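**FOR IMMEDIATE RELEASE**

**Camlow Learning Fund opens its book and supply grants to adult students**

CAMLOW – I've been running the Camlow Learning Fund out of the back half of my office for 11 years, and I don't think I've ever been this happy to type up a press release. Starting in April, our book and supply grants will be open to adults who are going back to school, and that includes GED classes, community college, and the evening trade certificates over at Mägi Hall. Up to now we could only help high school seniors, and I have had to say no to a lot of moms and dads (and two grandmas!) who wanted in.

The money comes from Traltura, the packaging company out on the county road, which has signed on to support the adult grants for the next 7 years. I met with their people four times, drank a lot of their coffee, and walked out with a yes. I'm still a little giddy about it.

Each grant is $997 for the school year. It's an odd number, I know. That's what the required books, lab fees and parking pass came to when we priced out a first year in the nursing assistant program, and we liked the idea of matching a real bill so much that we left it alone. You can spend it on books, fees, tools, uniforms, a bus pass or a used laptop. It can't go toward tuition, so please keep filling out your regular financial aid forms too!
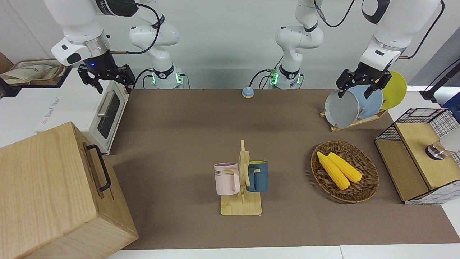 Kgomotso Ndlovu is heading up the adult side of the program, and I could not be more pleased, as she went back for her own degree with three kids at home and knows exactly which forms make people give up. She has cut our application down to two pages. She also talked me into a small extra for students living on their own for the first time, or starting over in a new apartment, who can ask for one basic household item along with the grant: a desk lamp, say, or a little white toaster oven with a window in the door and a handle across the top. Just write it on the last line of page two.

To apply, you need to be 19 or older, live in the Camlow school district, and be signed up for at least one class that leads to a diploma, degree or certificate. We ask for proof of enrollment, a recent pay stub or benefits letter, and a short note in your own words about what you're studying. Spelling doesn't count. If writing is hard for you, call us and we'll take it down over the phone.

We have 11 adult grants to give in this first round. Eylül Tuncer from Cendura Credit Union will read applications with Kgomotso and me, and all three of us have to agree on each one. Anybody we can't fund this time can stay on the list for the next round without applying again.

"I was 34 when I sat down in my first college class, and the books cost more than my rent that month," Kgomotso told me when we were working on this. "I want people to get to the first day with the book already in the bag."

High school seniors, your grants are staying just as they were, same amount and same form.

Applications are at the front desk of the Camlow Public Library and in the Mägi Hall office, which stays open until 8 p.m. when evening classes are running. Reporters who'd like to talk to Kgomotso or me can leave a message at either desk, and one of us will call you back.

###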